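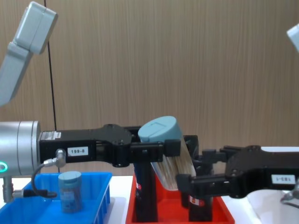 Three Bins and a Closet: Sorting Small Containers at Stubbs Hall
Project report, Design for Everyday Living
Kiran Tyagi, with Shiyu Kong

Where this came from

If you have ever used the craft closet on the ground floor of Stubbs Hall, you know the problem. It has deep shelves, one weak bulb, and a huge population of small round containers with lids. Somebody buys a jar of something for a club night, it gets used once, it goes on the shelf, and the next club buys the same thing again. Shiyu and I ran the poster evening last fall and spent a good part of it on our knees looking for a jar we had both seen the week before (we never found it, and bought another one, so we're guilty too).

Our class brief asked for "a small change to a shared space." I wanted to redo the whole closet. Shiyu wanted to pick something we could finish. We went with Shiyu's plan and looked at one question: can people put small containers away in the right place if all they have to go on is the color of the bin?

I did a full inventory in January, and the closet held 242 containers. I wrote every one of them down on paper, then typed it all up, then found out Shiyu had a spreadsheet template ready the whole time. Our list is in Appendix A. The most common thing was an unlabeled jar, and the second most common was an unlabeled jar with tape residue where a label used to be!

What we set up

We started with labels. My first version had a printed card for each shelf with a category, a list of what belonged there and a list of what didn't. It looked very official. Our test group at Rillon House (the other residence hall, across the lawn) ignored it completely. One person told me it read like a parking sign, which hurt a little.

So the second version had no words. We got plastic bins in plain colors and put them side by side on a white table. Containers with a blue cap or lid go in the blue bin. Black ones go in the red bin. The white bin is for anything you aren't sure about, and someone goes through it at the end of the evening.

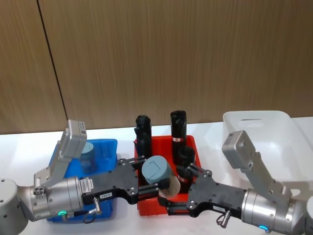 Figure 1. Blue, red and white bins in a row on the table.

You might ask why black goes with red, and a lot of people did. We tried to find a black bin and the ones at the store were all too tall, so you'd have been reaching down into a dark hole for a dark jar. Red was what we had, and black shows up really well against it. Shiyu thinks the mismatch helps - you have to learn it once, and then it sticks. I think people just copy whatever is in the bin already. We disagreed about this for most of the project and we still do.

We should say something about lids too. We kept every container closed for the sorting, and kept the cap color as the only rule for blue. That means the body can be any color at all, and so can whatever is inside. It sounds obvious written down, but in the first round people kept sorting by contents and got stuck on anything they couldn't name.

The tryouts

We had 13 people take part, most of them from Stubbs and a few from the Girklow building who came over for the snacks. Each person got the same pile and a short explanation from me, and then we left them alone and took notes from the side. I was supposed to read the explanation off a card so it would be the same every time. I did that for the first few and then started ad-libbing, and Shiyu made me go back to the card.

Depth turned out to matter more than I expected when we were choosing bins. A deep one holds more, sure, but a short jar disappears in it, and then you're back to digging. We used shallow bins for the two color groups and a deeper one for the leftovers. The blue tray has ribbed outer walls, and it sits to the left of the red one, so your hand gets used to the order pretty fast. I would not have picked ribs on purpose, but a couple of people said they liked having something to grip when they slid the bin along the table, and I'm happy to take credit for it. 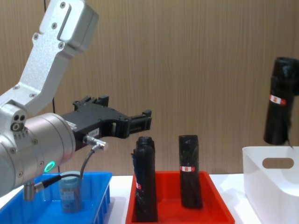 Standing things up was the other big discovery. When people dropped containers in on their sides, the round ones rolled, piled up in a corner and hid each other. When the first few were upright, nearly everybody stood the rest upright too, without being asked. We changed the starting setup after that so there was always something already standing in each color bin. I know that isn't very scientific, since it meant the early people and the later people had different starting points. Our instructor marked us down for it in the draft and I can't argue.

Tall and short black containers in the same bin caused some trouble. A short one behind a tall one is hard to spot from the front of the table. Shiyu suggested putting the tall ones at the back, like a school photo, and we added that to my explanation card.

The white bin got less use than we planned for. I thought people would dump everything in there to be done with it. What they did was stand around holding the jar and thinking, and sometimes ask each other. One pair from Girklow had a real argument over a lid that was sort of blue and sort of gray. They put it in blue. I would have too.

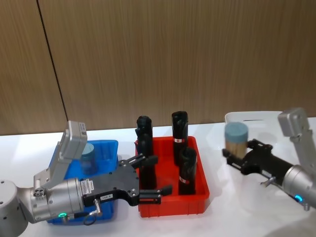 Word count with appendices: 2,032

What we'd keep and what we'd change

Keep the bins in a row on a light table. Keep the caps rule for blue, and keep the containers standing up. Those three are going into the closet as soon as we get shelves at a height where you can see into a bin without a stool.

The gray-blue caps need fixing. There are plenty of them in the closet and they made for the longest pauses. Our best idea so far is to say "blue or bluish" on the card, and Shiyu would like to test that before we commit. I'd just do it.

Small printed bands were interesting as well. Some of the black containers have a red and white label around them, and one person asked if the red on the label was why they belonged in the red bin. It wasn't! But it's a good reason for them to be there, and if it helps somebody remember, I'm not going to correct them.

We also never dealt with the size of the whole thing. A few small bins are fine for a table and nowhere near enough for a closet. We measured the middle shelf, and it is 40 inches wide, which fits our row with a bit left over on the right. The top shelf is a separate problem and has mostly yarn on it.

Money

The bins came out of our own pockets. We asked the Zitthorpe Fund for a refund and were told to apply before buying next time, so, lesson learned. If another group picks this up, get the form in first. Receipts are in Appendix B, except for the snacks, which I forgot to keep.

Who did what

Shiyu designed the tryouts, kept the timing sheet and fixed my tables. I did the inventory, the explanation card and this write-up. We both carried the table.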